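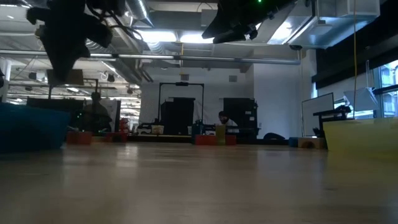 Evening stock counters wanted, Flotero warehouse, Druvcombe. 21 spots, start August. Mostly dental supply boxes from Katodent, small stuff, lots of labels. No experience needed, we train you the first night.
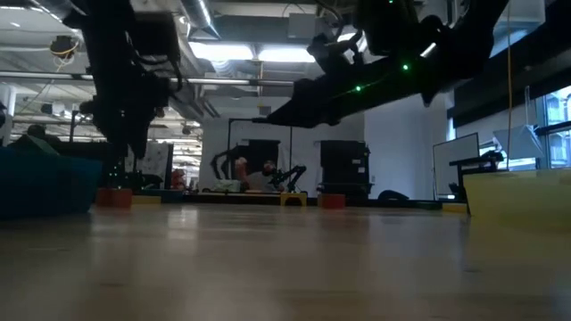

Do I need my own car?
The Ren shuttle stops at our gate until midnight, so most of the crew rides that.

Shifts are 5 to 11, Mon thru Thurs. Paid weekly. Closed shoes please, and you must be ok with standing and reading small print for hours.

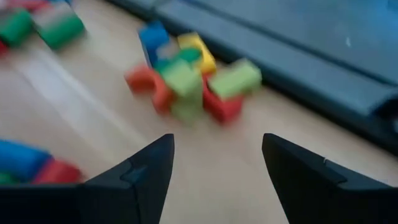

Colored blocks on a pale wooden tabletop.

Pay goes up after 93 hours on the floor. Breaks are paid, lockers are free, bring a lock. Weekend overtime is optinal.
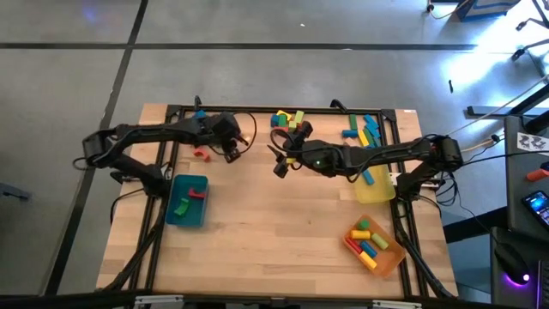
To apply, call ext. 201 or drop a resume at the front desk. Quote job 1487. Interviews are short, ten minutes tops. Part of it is a quick counting test at a light wooden table on a grey floor, like the one shown. Apply by March 17, 2023, we fill up fast so dont wait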